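Bin liners in shared offices: fit, fill and change
Speaker notes, Stela Surdu
September 28, 2022

Slide 1. Scope
Small desk-side and tabletop bins only. Kitchen bins and recycling are covered in the Preda handout. Figures come from the Cladach building, where we logged liner changes through July.

Slide 2. The numbers
300 bins on the route. 2,980 liners used in the month. 36 complaints, most of them for a liner that had slipped down inside the bin. Pause here. Ask who in the room has a standard for overhang. Expect few hands.

Slide 3. Fit
A round bin needs a liner whose flat width is at least half the circumference of the rim, plus a margin for the fold. Too narrow and it splits when stretched over. Too wide and the slack gathers on one side, which is where it slips. Overhang should be even all the way around. Tuck the slack or knot it at the back.

Slide 4. Removal
Lift the bin to table height if it is light enough. Free the overhang first, then draw the liner straight up by its edges. Pulling from one side drags it against the wall of the bin and can tear the seam.

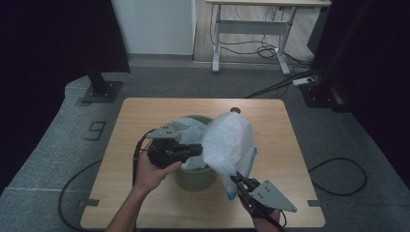 Air is the other problem. A liner drawn up fast pulls against a partial vacuum at the base — most noticeable in smooth plastic bins with no vent hole. Slow the first part of the lift. If it still holds, slide a hand down one side and let air in. Gather the neck before moving the bag away from the bin.

Slide 5. Refitting
Open the new liner fully before it goes in. Push the base down to the floor of the bin, then fold the top over the rim. Press out trapped air with the back of the hand. Spare liners can stay flat under the one in use, but keep it to a few; a thick stack lifts the base and costs volume.

Slide 6. Stock
Fellel supplies rolls of 200. Filtent supplies flat packs. Rolls store better on a cart, flat packs open faster. We have not settled on one. Take questions on this at the end, or it will use up the session.

Slide 7. Open items
Clear or tinted liners on the upper floors. Revised route sheet. Who signs for deliveries at Cladach.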